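Holtmont Basketball Club
Minutes of the ordinary meeting of the board, 2020-12-09, held by video link

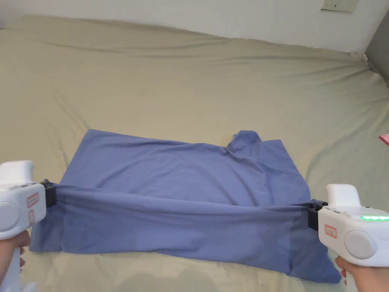
1. Attendance and quorum

Present: Kamala Devadiga (chair), the club secretary, the head of finance, the head of operations, the player representative and the supporters' representative. The commercial manager attended for items 4 and 5 without a vote. Apologies were received from 2 directors. The meeting was quorate under the articles.

2. Minutes of the previous meeting

The minutes were approved with one correction. Under the item on arena hire, "gross receipts" should read "net receipts". The secretary will reissue the page.

3. Finance report

3.1 The head of finance presented the management accounts to the end of the last month. Ticket income remains nil for the season to date. Broadcast income was received in full and on the due date. Wage costs are within the league cap.

3.2 Season ticket holders were offered a refund, a credit towards next season, or the option of leaving the money with the club. Most of those who replied chose the credit. The credits are to be shown as a liability and are not to be counted as income in the current year. The auditors have confirmed this treatment in writing.

3.3 The supporters' representative asked whether a holder who had chosen the credit could still change to a refund. The head of finance said that this was allowed until the end of June. The wording on the website does not state the cut-off and will be amended.

3.4 The board noted the report.

4. Sale of minority holding

4.1 The chair reported that Osisard has made a written approach to buy 3143 ordinary shares from the estate of a former director. The shares carry full voting rights. The purchase would not give Osisard control, but it would take the company past the level at which the league must be told.

4.2 Under the articles, existing shareholders have first refusal. Notice must be given to all shareholders on the register and the offer held open for the full period. The secretary confirmed that notice has not yet been sent, as the price in the approach was given per block and the articles require a price per share.

4.3 The player representative asked if Osisard has any interest in another club in the league. The chair said that a declaration had been requested and not yet received. No transfer can be registered without it.

4.4 Resolved: that the secretary return the approach to Osisard asking for a price per share and a signed declaration of interests; that no notice go to shareholders until both are held. Carried, with 2 abstentions.

5. Shirt sponsorship

5.1 The commercial manager reported that the present agreement with Ollberg ends with the current season. Ollberg has asked for a reduction in the final instalment on the ground that home games have been played without spectators. The agreement links payment to broadcast exposure and the number of fixtures completed. It makes no mention of attendance.

5.2 The board discussed whether to refuse the request outright or to offer extra exposure in place of a reduction. Courtside board space on the camera side is unsold for the rest of the season and could be given at little cost.

5.3 Resolved: that the commercial manager offer Ollberg the unsold space for the remaining home fixtures, on condition that the instalment is paid in full. Carried without dissent.

6. Practice court

6.1 The head of operations reported that the floor survey by Mạc is complete. Some 2 per cent of the floor area shows movement above the tolerance, all of it near the east baseline. The contractor recommends lifting and relaying that section. Full replacement is not advised at present.

6.2 The work will close one basket during the repair. The coaching staff have agreed to use the other end and to move team practice to the main arena on days when it is free.

6.3 Resolved: to accept the recommendation, subject to a fixed price being received.

7. Any other business

The supporters' representative asked that board papers be sent out earlier. The secretary agreed to send them a full week ahead where possible.

8. Actions

Secretary: reissue corrected page of previous minutes; write to Osisard.
Head of finance: amend website wording on credits and refunds.
Commercial manager: put offer to Ollberg and report back by email.
Head of operations: obtain fixed price from Mạc.

The date of the next meeting will be set by the secretary once the revised fixture list is published.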